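Dear Rosemarie Schmieder,

It was a pleasure to hear that Prantl wants to stay with us for another round, and I'm glad to send you our September report on the Clurnitska handling rules. We have 45 rules in draft now, and I think you'll find them a good deal plainer than the bundle you so kindly read in spring!

## Grasping packaged goods

Most of our effort went into the section on tubes and canisters. The Vundell team asked us to say where a grip should sit, so the draft now asks operators to keep the end with the lid clear of the fingers, and to write down the product and flavor in the log before each session.
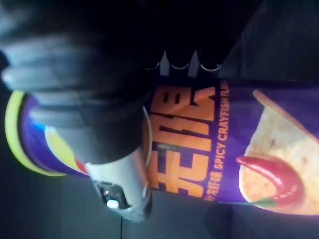
## Two hands working close together

Tidico's reviewers sent us 2 long letters on this section — very welcome ones, I should add — and we rewrote most of it. Operators must agree out loud which hand moves first, and the other hand holds still until the first is clear. We also ask for a slow speed setting whenever the fingertips of one hand come near the other, even when neither is holding anything.

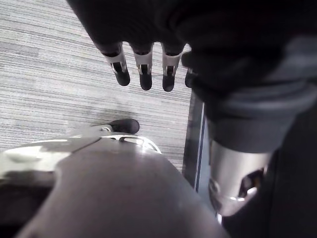 ## Logs and next steps

The shared log has reached 687 entries, and we would like to check the first 100 by hand before the rules go out for comment. Could you let us know whether Prantl would rather see the wrist camera rules as a separate chapter? We're happy either way, but the page numbering depends on it.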